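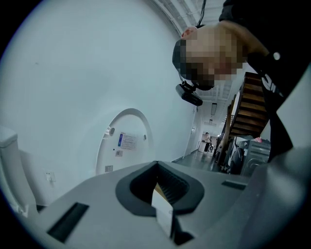 The rule book at Nustaleo ran to 400 rules, and Ferenc Gulyás had been hired to say it was fine.

He read it on the train to Gratville and again in the hotel, with a pencil. Rule 4 said the operator must keep the gripper "in a respectful position." Rule 20 said a task was complete when it was complete. Whoever wrote that one had been paid by the page, he figured.

"It's modeled on the Livbridge standard," said Lakatos, who ran the floor and had clearly said this to other visitors.

"Has anyone at Livbridge ever opened a door with one of these?"

Lakatos looked at the gripper in Ferenc's hand as if it might answer for him. "They consulted widely."

They strapped a camera to Ferenc's head and gave him the short version. Hold the tool level. Move at a natural pace. Don't talk. Don't put your free hand where the robot won't have one. He asked how he was supposed to move at a natural pace while thinking about his free hand, and a young woman at the next station laughed and then went back to work.

He did the hatch. He did it again. By the end of the first hour his neck hurt and he had broken nine rules, two of which contradicted each other. Rule 31 wanted the tool in view of the head camera at all times. Rule 32 wanted his head kept up, for posture. He tried obeying both and nearly walked into the stairs.

"Which one do people follow?" he asked the young woman.

"Thirty-one. If you break thirty-one they throw out the recording."

"And thirty-two?"

"They have a poster for thirty-two."

He wrote that down.

At lunch Lakatos showed him the numbers. They had 700 recordings since January, all of them marked compliant. Ferenc asked who marked them. The operators did, Lakatos said, at the end of each shift, on a form. There was one box on the form.

"What happens if they leave it blank?"

"The form won't submit."

Ferenc ate his sandwich. Across the table Lakatos waited with the certificate in a clear plastic sleeve, the date already typed in: December 25, 2020. Even the signature line had a little sticker pointing at it.

"You were going to have me sign this on Christmas?"

"It's when the old one runs out."

He took the pencil from behind his ear and turned the rule book back to page one. "I'll need the afternoon," he said. "And a second pencil."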